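Unwood: surface samples, kitchens and near-kitchens

4 min read

Unwood is a catalogue of worktops and table tops that aren't wood, kept by people who mostly own wood and resent it. It began as Marina Fragkou's list of marbles she couldn't afford and grew from there. This is version 2, July 2020.

## What's in it

2743 entries, one per surface. Each has a material name, a base colour, a vein colour, a vein pattern and a free-text note. The notes vary. Myrto Mitsotakis-Vlachou writes four sentences on every slab; Roald Tangen writes "grey".

## Naming

Pale stones caused most of the arguments. We settled on "white, grey veined" for anything with a near-white ground and veins you can follow with a finger, and "clouded" where the grey goes soft and blurry between them. A slab may be both. Branching veins are "forked", and Periklis Chatzigeorgiou has been asked to stop entering them as "weather". 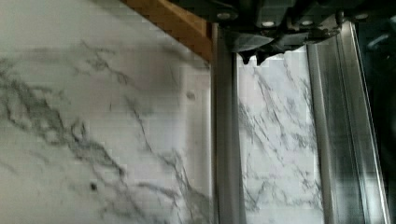
Wooden edging doesn't disqualify a surface, whatever the name of the project suggests. If the stone has a strip of wood along it, put "wood" in the `trim` field and give the colour. "Honey" and "orange-brown" are both allowed – "nice" has been removed from nearly 300 entries and will be removed from yours.

Small specks go under `marks`. We don't record whether they are crumbs or geology, having once lost an evening to that question.

## Known problems

- `finish` is unreliable. Half the contributors think "honed" means expensive.
- Entries from the Brannigan batch use "beige" for everything down to slate.
- Vein direction depends on which side of the table you were standing. Theano Katsaros has a proposal for this – it is long.

## Using it

Copy what you like and say where you got it. Corrections go to Marina, who will reply once she has finished with the beige.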